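## 4.2 The open-day sessions

The second part of the study took place during the open day held in June at the Werkovberg site of our laboratory. The purpose was to find out whether demonstrations of garment handling recorded with visitors in the room differ from those recorded under closed conditions (Section 4.1). The same tools, tables and garment set were used in both parts. The task list was shortened from 9 items to the 2 that visitors could follow without instruction: gripping a hem and folding a T-shirt in half along its length.

Each session was led by a trained operator who carried out the task with the hand-held gripper. Visitors were then invited to try the same task. Only trials by operators are analysed here. Visitor trials were stored separately and are used in Section 5 as a test of how well the hem detector copes with unpractised movement. All visitors whose trials were stored had signed a consent form at the entrance.

The operators were told to begin with the garment spread flat and face down, and to close the fingers on the bottom hem before any other contact with the fabric. A trial was counted as complete when the operator opened the fingers for the last time and moved the tool clear of the cloth. Folding quality was not scored on the spot - the scores reported in Table 3 were given afterwards by two raters who did not know which part of the study a trial came from. 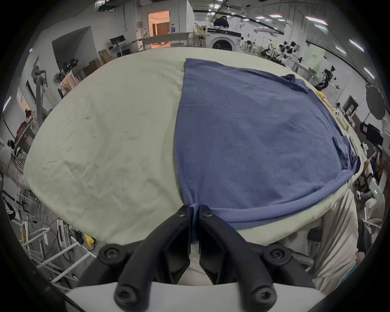 **Figure 6.** Grip on the bottom hem of a blue T-shirt with the hand-held tool, open-day session, Werkovberg.

A total of 1139 operator trials were recorded. Of these, 40 were removed before analysis, in most cases when a visitor had reached across the table during the fold and in the rest when the start of the trial had not been saved. The removed trials were spread evenly over the session and over both tasks, and we have no reason to think that leaving them out favours either condition.

Two differences from the closed sessions should be noted. First, operators spoke while working. They had been asked to explain each step to the visitors, and the pauses between closing the fingers and starting the fold were longer as a result. We therefore report movement time and pause time separately. Second, the background changed from trial to trial as people moved through the room. The closed sessions at Dindenau contain almost no such change, and a model trained on them alone may come to depend on a still background.

The Wutomon pipeline was used for time alignment in both parts, with the settings unchanged. Hem position was marked by hand in the first view after the fingers closed, following the procedure of Chou. Where the fabric was bunched between the fingers, the mark was placed at the middle of the gathered part - this rule was added after a pilot round in which the raters disagreed on such cases. Trials in which the grip slipped and was repeated were kept, and the mark was taken from the final grip.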